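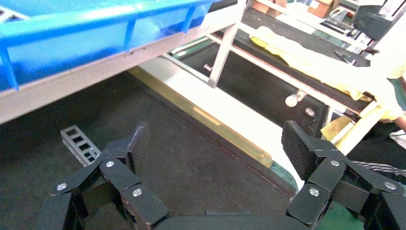
Akolgo Two-Finger Training Gripper
From the Juvus classroom range

The Akolgo is the gripper we build for student robotics teams, which means it has been designed around the idea that someone will drive it into a table. Two linked fingers, textured pads, pivots you can get at with a hand tool. It opens, it closes, and it forgives a fair amount in between.

It started life in the bin-picking module of the Greseck student project, where teams have to take metal parts out of a plastic bin and put them somewhere more useful. Parts in bins are unfriendly. They lie across each other, they have holes where you wanted an edge, and the flat ones get as close to the floor as they can. First-year teams usually start with the biggest bracket and meet the flat plates later in the term, when morale can take it. 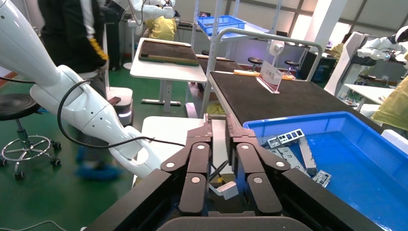

Akolgo gripper above the parts bin, bin-picking module.

What comes in the box
Gripper body with both fingers fitted
One spare pair of fingertip pads
Mounting plate and screws
Cable, 580 mm
Printed setup card (also available as a download, for when the card goes missing)

Specifications
Fingers: 2, linked, closing together
Weight: 580 g
Rated cycles between pad changes: 2000
Recommended age: high school and up
Team license for the Estis control software: 7 seats

Estis is included and runs on most school laptops, even the sad ones. Students can set opening width, closing speed and grip force by slider, then move on to scripts once the sliders feel beneath them. The default force limit is low. Please leave it there for the first session — the parts will still be around for the second.

"I had a team spend most of February on one perforated plate," says Ewurabena Sarpong, who runs the Greseck module. "They wrote 20 versions of the same grasp. Version 7 was the good one, and they went back to it the night before the demo."

Ordering
Sold singly or as a class set. Schools can pay by invoice. Class set orders received by August 31, 2026 ship with a second pair of spare pads for each gripper.

Replacement pads, pivot screws and mounting plates are listed under Spares. Fingers are sold in pairs only. Yes, even if you only bent the left one.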